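Baking & Sweets | Holiday Issue

The Walnut Roll That Feeds a Village

Safta Tănase learned to make cozonac in Jitaru, standing on a crate beside her aunt, and she still kneads the way she was shown there, with her fists and a good deal of muttering. I spent two mornings in her kitchen in Cunport this fall and came home with flour in my shoes and the best sweet bread I have eaten in years (my husband hid the second loaf, which tells you something).

She bakes 34 loaves every December, all of them promised by July. 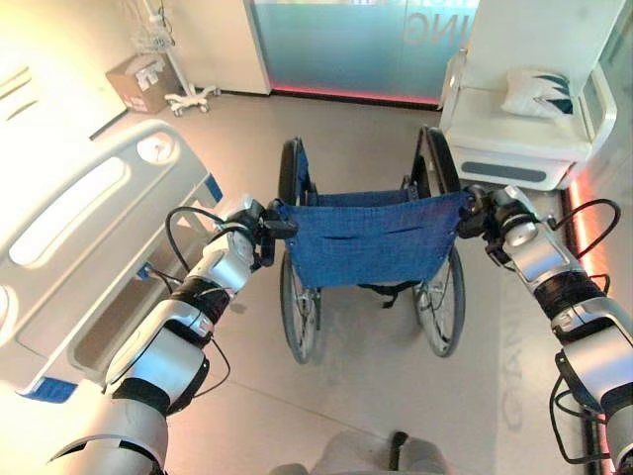 Start With Warm Milk

The yeast goes into milk that feels like bathwater on your wrist, with a spoonful of sugar, and then you leave it alone. Safta gives it ten minutes. Her eggs sit out overnight, and so does the butter, which she melts and adds a little at a time, long after you would expect the dough to have had enough. It will look greasy and hopeless at first. Keep going! After 30 minutes of kneading it pulls away from the bowl in one shiny piece.
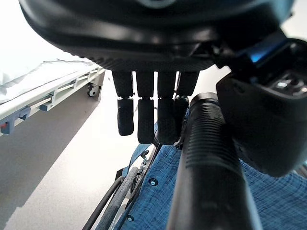 The filling is some 200 grams of walnuts per loaf, ground fine, then cooked with milk, cocoa and a splash of rum until it spreads like thick jam. Let it cool all the way or it will melt the butter in the dough and the whole braid slides apart, as mine did on the first try. Orla Kavanagh, her neighbor, swaps in poppy seeds and orange peel, and the two of them have been arguing over it for years. I had a slice of each with my coffee and kept my mouth shut.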